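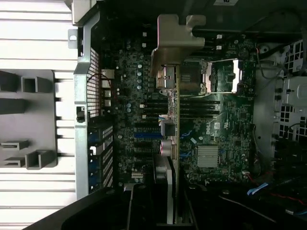

28th September
Open day, teardown bench (bay 3)

Writing this up the same day while I remember it. The Gomness people came with a mixed group, mostly from repair and recycling shops, plus a few from Itov who wanted to see the arm work on something other than trays of identical parts. We ran the desktop teardown on the Dell towers.

Setup: arm on the fixed pedestal, wrist camera on, tower laid on its side with the cover already off. We agreed last week not to have the arm do the cover in front of visitors and I still think that was right. The latch step is slow and it makes for a dull first five minutes.

Order of work as shown:
1. Look pass over the open case from above, wrist camera only, no contact.
2. Operator marks the targets on the side screen.
3. Unplug the SATA cable at the drive end.
4. Expansion card out.
5. Memory, if there is any.
6. Stop. Heatsink and board are done by hand.

The look pass got more questions than anything else. People wanted to know what the arm makes of a case like this. I put the wrist view up on the big monitor and talked over it. The card is the awkward item. From straight above you see it edge-on, a thin green line with parts along it, with the cooler shroud down at one end, so there isn't much for the planner to hold on to. The board gives it plenty by comparison: memory slots, the finned heatsink, the round logo. We use the heatsink as the main reference because it is square to the board and has clean edges. The logo is a poor reference. It comes up rotated depending on how the tower was put down, and other boards don't have it.

One visitor asked about the empty processor socket and whether we pull processors with the arm. We don't, and I said we have no plans to. The pins are too easy to ruin and a person does it in seconds.

Runs: 10 in total. Card came out cleanly in seven. In the other three the gripper closed on the shroud instead of the bracket, and the operator stopped it. Force limit was never reached. Nothing was damaged that I could find afterward, but I want those three cards tested before they go back on the shelf.

Light: we had the bench lamp at 70 percent. Bright enough for the visitors, but the metal around the socket shines and the far corner of the case goes nearly black. The cables down there are hard to pick out even by eye. The cable step worked only because the operator marked the blue cable by hand each time. I told the group so when they asked - no point in letting them think it finds cables by itself.

Software: stayed on Altiteo build 49 all day. The newer one has the bracket fix but I didn't want to change anything on the morning of a demo. Should have tried it at the end, ran out of time.

To do
- Test the three cards.
- Second lamp, low and from the side, aimed at the dark corner.
- Rerun the bracket grasp on the new build, same tower, same position.
- Move the rope back half a meter. People leaned over it to see the monitor.
- Send Gomness the step list. They asked twice.
- Put the plastic panel with the clips somewhere else before the next run, it was lying right next to the case.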